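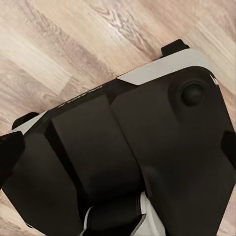
Tindura Floor Oil, Clear Matt, 1,000 ml

Made by Tuominen. Sold by Prekel Floor Supplies.
Product code: 532
Availability: in stock

Tindura is a penetrating oil for indoor wooden floors. It soaks into the surface and leaves a low sheen, with the grain still showing. It can be used on bare oak, ash, beech, pine and walnut, and on floors that have been oiled before. It will not soak into laminate, varnished boards or anything with a factory lacquer, and should not be used on them.

The clear version darkens pale boards slightly, to the shade they go when wiped with a damp cloth. If you want a floor to stay as pale as possible, use Tindura White. For darker floors there is Tindura Urum, a brown tint that can be mixed with the clear in any proportion. Mix enough for the whole room in one bucket. Two batches will rarely match.

Coverage

One tin covers 20 square metres with a single coat on hardwood. Pine and other softwoods take more, and an old floor that has been sanded back hard takes more again on the first coat. Most floors need two coats. Hallways and kitchens are usually given a third.

Before you start

Sand to 100 grit, finishing along the boards. Vacuum twice, including the gaps and under the radiators. Fill any open knots and let the filler harden fully. Take up loose threshold strips, as oil that gets under them stays tacky. Test a small patch inside a cupboard or behind a door and leave it overnight.

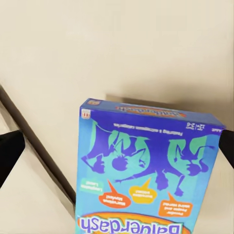 Oil reaches full hardness slowly, and what goes back into the room matters more than when you first walk on it. Socks are fine the next day. Light items can go back the day after that, provided they are lifted into place and not slid. Printed card can stick to oil that is still curing, so something like a blue Balderdash box should stay on a shelf or table until the week is up. The same goes for magazines, cardboard packing and rubber-backed mats. Wait two weeks before laying rugs or putting back heavy furniture.

Applying the oil

1. Stir the tin well, scraping the bottom. Do not shake.
2. Pour a small amount into a tray and work it in with a floor brush or a short-pile roller, two or three boards at a time, following the full length of the board.
3. Leave for fifteen minutes.
4. Wipe off everything still sitting on the surface with a lint-free cotton cloth. Shiny patches are oil that has not gone in. Add a little fresh oil to loosen them and wipe again.
5. Leave overnight with a window open. Keep the room above 12°C.
6. Apply the second coat more thinly than the first.

Cloths soaked in oil can heat up and catch fire on their own. Lay them flat outdoors to dry, or put them in a metal container filled with water, before throwing them away.

Bedrooms

A bedroom is normally done in one go with everything out. If there is nowhere else to put the bed, oil half the room, wait until it is hard, then move across and do the other half. The join should run along the edge of a board. Do not put a mattress straight on the floor during the curing period. It stops air getting to the oil, and the fabric can pick up the smell as well as the oil itself.
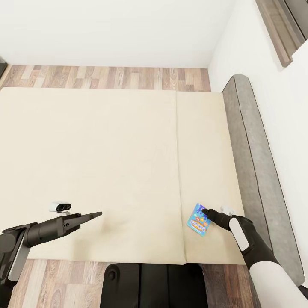 Cream mattress on a plank floor in mixed honey, tan and walnut tones.

Cleaning and upkeep

Sweep or vacuum as normal. Wash with a well wrung mop and Tindura Soap, or any mild soap without ammonia. Steam mops lift the oil and should not be used. Worn areas look dry and grey before they look scratched. Rub a thin coat into the worn boards only, wipe off, and leave overnight.

Specification

Finish: matt
Colour: clear
Contents: 1,000 ml
Base: linseed and tung oil
Clean brushes with: white spirit
Storage: upright, lid tight, away from frost
Use once opened: within a year

Delivery and returns

Tins are sent by courier and cannot go to PO boxes. Unopened tins can be returned within 30 days. We cannot take back tinted or mixed oil.

The label design changed in June. The oil in the old and new tins is the same, and orders may include either.

Page updated 2 October 2021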